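Is washing eggs before storing them a waste of time?
Stasville Home Kitchen Board > Storage and Pantry

pantrymoth
My mother-in-law insists that store eggs need to be rinsed and dried before they go in the fridge. She has also sold my wife on the Krasniqi egg wash, which costs more than the eggs do. The bottle says it removes "100% of surface impurities." What impurities? It never says. Does anybody here do this, and did you see any difference?

dillweed49
No and no. Eggs in US stores have been washed already. You're paying to do it twice.

Quailhollow
I wash mine, but they come from a neighbor's hens and some of them are filthy. Warm water, right before I use them. I wouldn't do it with store eggs.

pantrymoth
Right, that's a different thing. These are from the Masari on Route 3.

oldstove
I'll disagree with dillweed49 a bit. I've opened cartons where one egg leaked all over the others. You're going to leave that on there?

dillweed49
I'd wipe them with a paper towel and use them that week. Or toss them. I still don't need a bottle of anything.

biscuit_tin
I used the Krasniqi stuff for nearly 5 months. My eggs smelled like lemon. That was the whole effect as far as I could tell - and I'm not convinced it was a good one, shells are porous.

oldstove
So is the fridge air getting in too? Everybody says "porous" like it settles something.

biscuit_tin
It doesn't settle it, no. But I'd want the company to show me a test before I put scented soap on food. I wrote to them in June and got a coupon.

Quailhollow
The storage part matters more to me anyway. Keep them cold, keep them out of the door, leave them in the carton so you have the date.

pantrymoth
She's against cartons too. Says cardboard holds damp. We now have the clear plastic tray, and of course no date anywhere. I've started writing it on a piece of tape.

dillweed49
Trorkuvstead sells those trays for 5 bucks and calls them "freshness trays." It's a tray.

oldstove
I like mine. You can see when you're low. Cartons are fine too, I just don't get the hostility.

pantrymoth
Here's what we're working with. I remain unpersuaded. 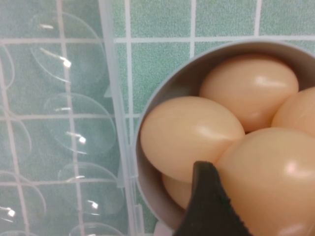
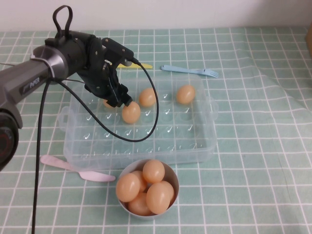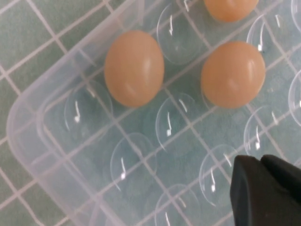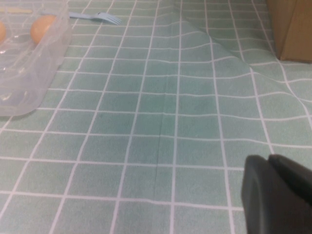

Brown eggs in all four, the plastic tray in each of them, mostly tablecloth in the last.

Quailhollow
Nice eggs. I'd still want the date on that tray.

biscuit_tin
Same. And skip the lemon soap.

oldstove
Let her have the tray and you keep the tape. I'd argue about the soap.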